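Products > Legal Reference > Tribal and Family Law > Jurisdiction Binder

Overview Contents Updates Ordering Contact

19 August 2020
By Fionnuala Mac Carthaigh

Gillwood Jurisdiction Binder for Tribal Court Practice

The Gillwood Jurisdiction Binder is a loose-leaf reference for attorneys, court clerks and tribal advocates who handle cases that may belong in more than one court. It covers civil jurisdiction, transfer of cases, service of papers across reservation boundaries, and recognition of tribal court orders by state courts. Criminal matters are left out except for a short tab on protection orders.

The binder has 19 tabs. Each tab opens with a plain summary of the rule, followed by the main federal statutes and cases, and then by blank forms that can be copied. State rules differ a good deal on full faith and credit and on comity, so those are kept together behind Tab 7, in alphabetical order by state.

Pages are letter size and three-hole punched. The cover is dark green vinyl with a clear spine pocket. Inside the back cover is a sleeve for local court rules, which we do not supply — most tribal courts will send a copy on request. 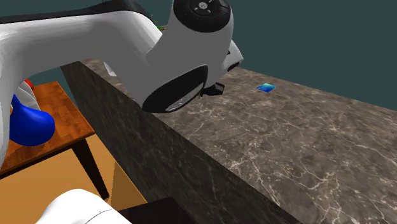 Does the binder include tribal codes?

Only short excerpts are printed, mainly sections on membership, residency and the appointment of judges. For the full code, contact the clerk of the court or the tribe's legal department.

Replacement pages are mailed every February. Each packet comes with a filing sheet that lists the pages to take out and the pages to put in. Subscribers who miss a year can order the back packet separately. The general editor is Enda Madigan, and the forms are revised by Lungile Naidoo, who also prepares the table of cases.

The current edition adds a longer section on exhaustion of tribal remedies and a new checklist for motions to transfer. The old Tab 12 on leases has been folded into Tab 11. If your set still has both, file the new Tab 11 first and then remove the old pages.

Ordering

Item number: 1558
Binder with current pages: $46
Shipped from: Mendport

Courts and legal aid offices may order on a purchase order. Questions about filing or missing pages go to Daithí Carroll at the Mendport office. Returns are accepted if the pages are still in their wrap.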